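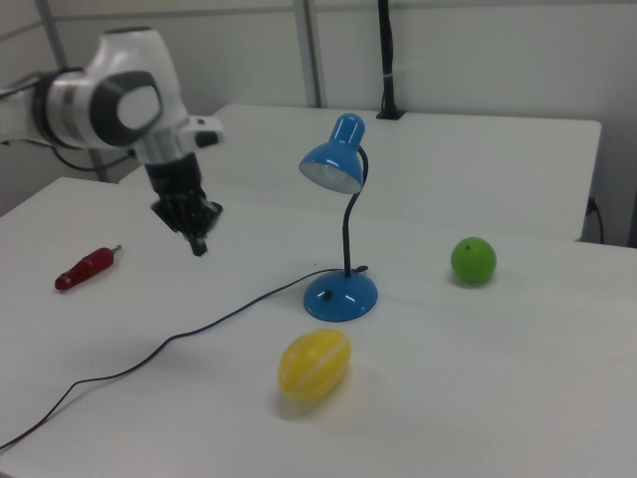

3.2 Cell setup and upkeep

The Werard cell was assembled once and then kept in the same state for all 134 sessions, apart from the repairs listed below. It consists of one arm, a two-finger gripper, and a white work table with a second white table behind it. The objects used for a session are set out on the work table before the arm is enabled. In the layout of Figure 3, a blue gooseneck desk lamp stands at the center, with a yellow toy fruit in front of it and a red toy chili pepper on the left side, below the gripper. The lamp keeps its power cable, which runs left across the table top. We treat this cable as part of the layout and put it back in a long shallow curve after each reset, well away from the base of any other object.

Figure 3. Work table of the Werard cell with the gripper held above the surface.

Before each session the operator wipes the table with a dry cloth, opens and closes the gripper 30 times without a load, and checks the finger gap with a feeler gauge. A gap error over 2 mm stops the session. The finger screws are then tightened again and the gripper is homed. Finger pads are replaced after 900 grasps, whether or not they look worn. An earlier rule, under which pads were changed when the operator saw wear, gave uneven results between operators and was dropped in March.

The most common fault was a short loss of signal in the gripper cable. Chang-ho Yeom traced it to a clamp that held the cable too tightly when the wrist turned to its limit. The clamp was moved toward the elbow and the cable was given a longer loop. The connector was also replaced with a locking type. After this work the camera position was checked again with the Pistow calibration script, and no change was needed. All repairs were entered in the cell log kept by Pichit Ruangrit.

Print this section | E-mail this section
Shares: 30 | Comments: 2

Related items
Gripper pad wear in the Ruggiero cell
Sotovden: notes on table-top resets
Pistow calibration script, user notes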